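Bench notebook, sandwich station
February, started 9:10

Continuing from the Skuketti layout notes. Purpose of today's entry is to fix the rack and tray arrangement so the burger assembly sequence starts from the same layout each time. Yesterday's runs were not comparable. The tray drifted toward the front of the table over the session and the liners were two different sizes.

Racks. Both are the clear acrylic type from Kerr, second revision. The first revision had wider slots and the cheese would not stay up in them. It slid down, went flat along the bottom and had to be picked out with a spatula. In the second revision a slice stands on its edge if it leans on the rail, and that is good enough. Torquil wanted narrower slots again for the third revision. I am against it. The buns need the width, and a slot that suits cheese will crush a bun rim.

Loading order for the left rack, from the top: cheese, then tomato, then bottom buns. Tomatoes stand on edge next to each other. Bottom halves go in with the cut faces together so that crumbs stay between them. The slots below the buns stay free for now. I tried spreading the ingredients over the whole length of the rack and did not like it. Reloading took longer and I lost track of which slot was meant for what.

Tray. Metal, rounded corners, centered between the two racks. One paper liner per tray. The liner must lie inside the rim on all sides. If it climbs the rim it lifts at the corner and takes the bun with it. A few wrinkles are acceptable. I have stopped smoothing them by hand, which left grease marks on clean paper.

Liner stock: one pack of 500, opened this morning. The old pack from Narkon is the wrong size (too long on one side) and has gone on the shelf under the sink for lining the scrap bin. Please do not put it back on the bench.

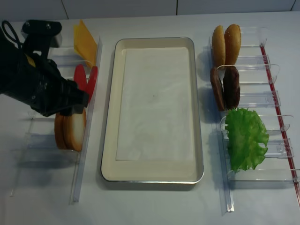

10:40. Checked the table for level with the short spirit level. Low on the right rear leg. Put one cork shim under it and rechecked, now fine. The racks have rubber dots underneath and do not creep, but the tray has nothing and will slide on the white top when there is any moisture under it. Dry the underside before placing. I considered double-sided tape and rejected it, the residue is a nuisance to get off.

Glare. The white top throws light back through the acrylic and the slot walls are hard to make out by eye, though their shadows help. Tormod Strömberg suggested frosting the divider edges with fine paper. Will try it on a scrap piece first. If it traps tomato juice we drop the idea.

11:25. Ingredient notes.

Cheese: take it out of the fridge immediately before loading. After 16 minutes on the bench the slices sagged at the free corner and two of them stuck to the rail. Cold slices release cleanly. Separate them before they go near the rack, not over it.

Tomato: cut thicker than last week. Thin slices fold when stood on edge. Blot both faces on a towel, then load. Ends of the fruit go to scrap, since the domed side will not stand in a slot.

Buns: the Clustitbridge bakery order came in at 92 mm across, measured on the widest one in the bag. They vary. The larger ones are snug in the slot and should be pushed down by the crust, never by the cut face. Day-old buns hold their edge better than fresh. I would order a day ahead from now on.

13:15. Washed both racks in lukewarm water with a soft brush. No hot water on the acrylic. The dishwasher run at 54 degrees in January left fine crazing near two of the slot roots on the old rack, and I do not want to repeat that on these. Air dried on the wire shelf, rail side up.

Tray position is now marked with pencil ticks on the tabletop, at two opposite corners. Pencil survives a dry wipe and not a wet one. Redraw after cleaning, using the paper template in the back of this book.

To do:
Frosting test on scrap acrylic (me)
Order buns for next session, same size (Torquil Haldane)
Check whether Kerr can supply spare front rails separately
Second cutting board, the current one is warped and rocks
Label the cheese box with the opening time

14:50. Reloaded the left rack twice from the written order above without looking at the old sketch. Same arrangement both times. The sketch on page 16 is superseded, struck through and initialed. Food scraps out, towels in the wash, liners back in the dry drawer.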